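Sikelbridge Robotics Practicum
Project Report: Collecting Two-Handed Demonstrations for Dish Handover
Team Chambi

3. Method

3.1 Task
The policy has to learn one skill: pick a dish up from the table with one gripper, present it, and pass it to a second gripper without setting it down. The task was divided into four phases, labeled approach, lift, present and transfer. An episode starts when the first gripper leaves its rest mark and ends when the second gripper holds the dish alone.

3.2 Recording
Demonstrations were given with two hand-held grippers, one per hand. Each gripper logs finger opening and a video stream from its own camera. The streams were aligned with Givel, the course's logging tool, and resampled to a common clock. Operators worked in blocks of 30 episodes and then changed places. Start position and dish orientation were drawn from a printed list before each episode, so that operators would not fall into a fixed pattern.

3.3 Filtering
We recorded 882 episodes. Of these, 174 were removed, leaving 708 for training. Grounds for removal were a dropped dish, a gap in either video stream, or a transfer in which the dish touched the table. Hesitations were kept. An early version of the filter cut every pause longer than two seconds, and the policy trained on that set closed the second gripper too soon.

3.4 Labeling
Phase boundaries were marked by hand in Darby. The boundary between present and transfer caused most of the disagreement between labelers. We settled on the following rule: transfer begins at the first contact of the second gripper with the rim. A gripper that is open near the rim still belongs to present, however close it is.

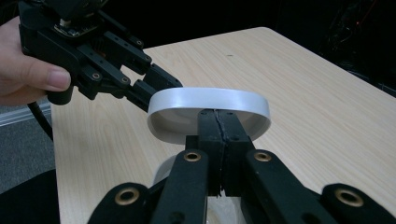
Present phase, seen from the holding gripper. The near fingers are closed on the rim; the other pair is open by the left end of the dish.

Nest Morgan objected in review that first contact is hard to judge from video alone and that the finger-opening log should decide it. We relabeled one block that way. The boundaries moved by a few samples, always later, and the labels became easier to repeat. The remaining blocks still use the video rule.

3.5 Known limits
All episodes use a rigid dish of one shape. Left and right roles were never swapped, so the policy should not be expected to hand over in the other direction. The original plan called for 3,000 episodes, and the training curves in Section 4 had not leveled off at the size we reached.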